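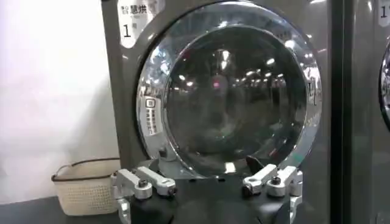
Danard Power Interruptions Table

README, version 3

Contents

The table lists electricity supply interruptions and cross-border deliveries for the Danard district, put together from notices published by the grid operator, Govent, and from local news reports. Each row is one event. There are 425 rows in the current version, up from 300 in version 2. Most of the new rows are short planned outages that we had left out before.

Files

interruptions.csv holds the main table.
sources.csv holds one line per notice or article, with the publisher and the headline.
changes.txt lists edits made after the first release.

Columns

event_id: a number, never reused
start_hour, end_hour: local time, 24-hour clock, rounded to the nearest hour
line: the transmission line named in the notice, spelled as on the Govent network map
cause: planned, fault, fuel shortage, weather, dispute, or unknown
households: the figure given in the source, left blank if none was given
source_id: matches a line in sources.csv

How rows were coded

Ghassan Abu Hammour read the notices and filled in the first pass. Zaid Daher coded a set of 117 events a second time without seeing the first codes. The two disagreed mainly on "dispute" versus "fuel shortage", as the Zarkasix plant cut its output during the coal payment talks and the operator's notices gave both reasons. Where a notice gives two causes, we now use the one it mentions first. The other goes in the notes field of sources.csv.

Known problems

The Darko line was out of service from September until the second circuit was repaired. Govent reported it as a single outage, while the newspapers reported each failed restart separately. We follow Govent.

Household figures come from different places and should not be added up. Some count meters and some count people. 174 rows have no figure at all.

End times are missing for faults that were never closed in a public notice. These are blank. Do not read a blank as zero.

Two rows from version 1 (event_id 58 and 59) described the same outage. Row 59 was removed.

Use

The table may be copied and changed as long as the source is named. Please keep sources.csv with it. Text of the articles is not included and belongs to the publishers.

Corrections

Send the event_id, the column, the value you think is right, and a link or scan of the notice. Corrections without a source are kept on a list but are not entered.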